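The Egg Problem, Again

From the Rotwood Letter, a newsletter on machines that are supposed to be doing our chores
March 17, 2026

Readers keep forwarding me the same kind of headline. A robot folds a towel. A robot empties a dishwasher. A robot in somebody's very clean kitchen cooks breakfast. The question under the forwarded link is always some version of "so, is it time?" and my answer is still no, though the reasons have changed a little since last year and I'd like to go through them properly this month.

Start with money, because the sales pitches do. Huttunen, the housewares supplier whose returns depot in Brandatville I have written about before, ran a trial last year with an arm that was meant to unpack mixed crates of kitchen goods. Plates, mugs, whisks, the odd glass jar. The arm was good at mugs. It was good at mugs all day long and into the night, and if the depot had handled only mugs I would be writing a different newsletter. Over the whole trial it logged 1,363 picks without help, which went into the press release. The number of times a person had to walk over and sort things out did not go into the press release, and when I asked for it I was told it was "not a metric we track externally." I have asked again. I will ask in April too.

What the people on the floor told me was that the stoppages were hardly ever dramatic. A mug lying on its side under a whisk. A sticker that had come half off and was waving about. Someone would come over, move one thing two inches, press the green button and go back to what they were doing. None of that is hard work, but it is work, and it is exactly the work the machine was bought to remove. It also breaks up the day of whoever has to do it. One packer told me she would rather just unpack the crates.

Now to the home, where the claims are bigger and the evidence is thinner.

A lot of the current optimism rests on a change in how the machines are taught. The older way was to write out the motion, or to steer the arm from a distance with a set of joysticks and hope it picked up the habit. The newer way is to skip the arm entirely for the teaching part. A person takes a gripper in each hand, the same sort of gripper a robot could wear, and does the chore. Everything gets recorded, over and over, and a model is trained on the pile. It's cheaper and quicker, and the motions have a person's good sense in them.
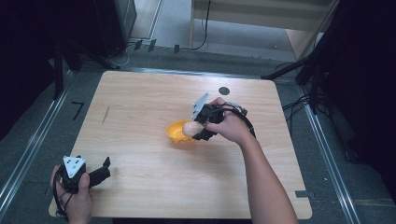 I like this approach more than I like most things in the field. Anyone who has ever tried to crack an egg by remote control will see why it beats the joysticks. A person can feel, even through a pair of plastic fingers, a good deal about what they're holding, and they slow down near the bowl without having to be told. The recordings carry that slowing down. Whether they carry the reason for it is another matter, and that is where my patience with the brochures runs out.

Think about what an egg asks of you. It rolls. It is slightly different from the egg before it. It can be held firmly from some directions and not at all firmly from others, and the penalty for getting it wrong is a mess that also has to be cleaned up, which is a second chore, and a harder one. A child of 8 can move eggs from a carton to a bowl with one warning. I have yet to see a household machine that I would trust with a carton of my own in a kitchen it had never been in, with the radio on and a cat on the counter.

The demonstration videos don't settle this, because they take place on a bare table. I don't say that as a complaint about the people doing the research. You have to start on a bare table. Take away the clutter, put down one thing and a place for it to go, and see if you can get that right before you add a second thing. It is sensible. My complaint is with whoever takes the bare-table result and writes "kitchen-ready" over it. 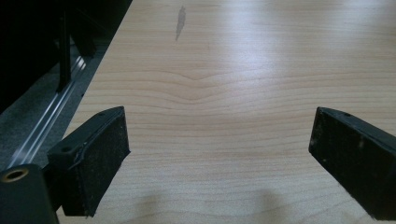

The view from one gripper, with its padded fingers open over a bare stretch of tabletop.

Look at how little a camera near the fingers gets to see, too. Wood grain, a bit of glare, the fingers themselves, some floor off to the side. A person reaching into a cupboard has the whole room in mind: where the door is, that the shelf wobbles, that somebody is coming in behind them with a hot pan. A model working from close-up views can be very good at the last few inches and have no idea at all about the six feet before that. More cameras help. So does a camera up at head height. But each new view also brings in more that can change from one house to the next, and changes between houses are the thing these systems still handle worst.

Glare is one of my hobby horses, I admit. Countertops are shiny. Kitchen lights are overhead. The sun comes in low in the late afternoon just when people start on dinner. I asked Wirnach, who sell a two-armed kitchen unit on subscription, what lighting their machine needed, and was sent a sheet recommending "even, diffuse illumination and matte work surfaces." I do not own a matte work surface. The same sheet recommends clearing the counter before use. So to have the machine put away the things on the counter, I first put away the things on the counter.

Wirnach did at least let me watch. In a showroom set up as a small galley kitchen, their unit was asked to do three jobs I picked from their own list: move cutlery from a rack into a drawer, put four apples in a bowl, and wipe down a cutting board. The cutlery went well enough, if you don't mind forks facing both ways. The apples went well. The wiping was a disappointment. It moved a damp cloth over the board in a nice even pattern and left the crumbs in a nice even pattern as well. The whole set took 20 minutes. I timed myself at home afterward and needed 3, with a break to answer the phone.

Speed is supposed to matter less than people think, and I've made that argument in this newsletter myself. If the thing runs while you're at work, who cares how long it takes? I'm less sure of it now. A slow machine that never needs you is fine. A slow machine that needs you twice an hour is a toddler with a power cord, and you can't leave the house. Until the makers will publish how often their units stop and wait for a human, in ordinary homes, I think the speed figures and the success figures are both close to useless for a buyer.

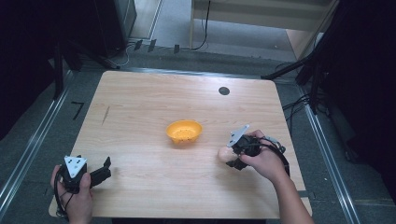 Orange bowl on the table, a gripper in each hand, and a small egg-like object in the right one.

There's a fair reply to all this, and several of you have sent it to me after past issues. The teaching method is new, you say. Give it time. Text and speech systems looked silly until they had enough examples, and then they didn't. Chores could go the same way once there are enough recordings of people doing them with grippers in hand.

Maybe. I would put more weight on the comparison if chores came in the same form everywhere, the way written words more or less do. What gets recorded now is mostly someone careful doing one short task with both hands, on a surface at a good height. What I need done at home is the roasting pan that has been soaking since last night, wedged under a colander, in a sink with a slow drain. Somebody has to record a great deal of that before I'll believe a model has learned it, and recording that is unpleasant and doesn't film well. I suspect that is part of why there's so little of it around.

The shop floor will get there first, in my view, and in places it already has. A depot can change itself to suit the machine. It can buy crates of one size, fix the lights, put tape on the floor and tell the suppliers to stop using the stickers that peel. Huttunen is doing some of that now, and the second trial may well look better for it. A household won't rearrange itself like that, and shouldn't be asked to.

So for those who wrote in wanting a straight buying answer: don't sign the Wirnach subscription this year on the strength of the showroom. If you have a small business that handles the same few rigid items all day, ask for a trial on your own floor with your own stock, and write down every single time somebody has to get up and help. Keep the tally yourself. If the seller objects to the tally, you have learned what you needed to.

And if any reader has one of these units at home and has let it near a carton of eggs, write to me with how it went. I'll print the good results as well as the bad. The next issue is in April, with the Huttunen numbers if they send them, and a look at window-cleaning machines, about which I am, so far, slightly more hopeful.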